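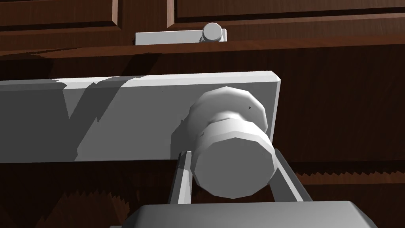

Assunto: Re: [sim-manip] garra perde o puxador no armário da cozinha

Oi, pessoal!

Rawan, obrigada pelo log, li tudo ontem à noite com um café enorme do lado. Primeiro o que você tinha escrito:

> Rodei 300 episódios na cena Dindard com a política nova e em 214 a
> garra fechou no vazio. O planejador continua marcando "preensão ok".
> Alguém mais vê isso ou é a minha instalação?
> Rawan

Não é a sua instalação, não! Aqui acontece igualzinho, e o Vikas também pegou na máquina dele. Meu palpite é a checagem de contato: ela olha só o comando de fechar e nem consulta a força nos dedos, aí o braço recua todo contente achando que está puxando alguma coisa.
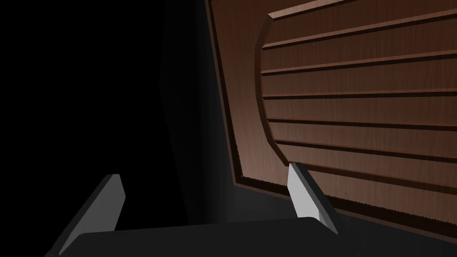 O que me preocupa mais é o passo seguinte. Como o estado interno diz "gaveta aberta", o limite de velocidade sobe, e no episódio 1648 o braço passou raspando na lateral do móvel. Em simulação tudo bem, mas o Georges quer levar essa mesma política para o braço de verdade em abril e eu, sinceramente, não assino embaixo do jeito que está.

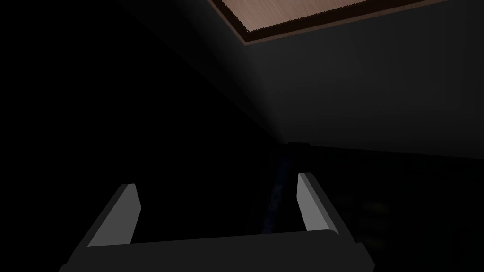
O que eu proponho por enquanto

- voltar para o verificador antigo (o do ramo Zoubi)
- travar a velocidade baixa até haver força medida nos dois dedos
- Rawan, você me manda a semente do 1648?

Abraço,
Lina Haddadin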